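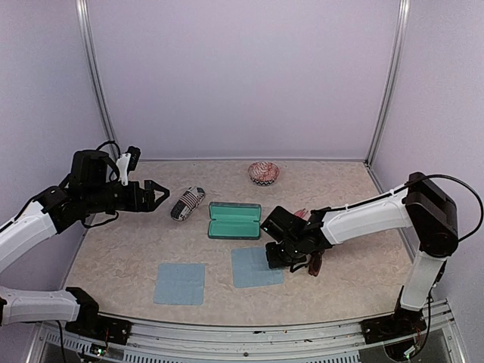
Long, long ago, the land we now call Wanow had no king, no roads and no towns, only families who fished the river and moved along when the fish did. Later some of them stayed put and built Banenville on the hill, and by the year 224 it had a market, a stone wall and 1000 people living inside it! Traders came from far away with salt, cloth and the kind of pale stone rulers loved best, marble, with wandering lines like the pattern you see on the beige tabletop. The rulers of Wanow wanted it on every floor, and my goodness, they paid a lot of grain for it. When the grain ran short, two villages said "no more" and shut their gates, and that was how the first council of Wanow began, with farmers and rulers sitting down to talk.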